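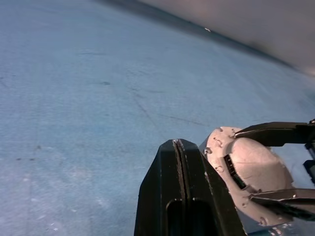 Wrist view, gripper over the carpet.

Operators wanted, Stinberg site

Triten needs people to steer a robot arm by remote control through household chores, over and over, while it records. Ads for this work tend to promise the future. We promise 20 hours a week through August and a sore thumb. Whether the arm learns much from 192 takes of one chore is still an open question here, and doubters are welcome to apply. No experience needed. Write to Lụa Phan by 19 Jul 2019.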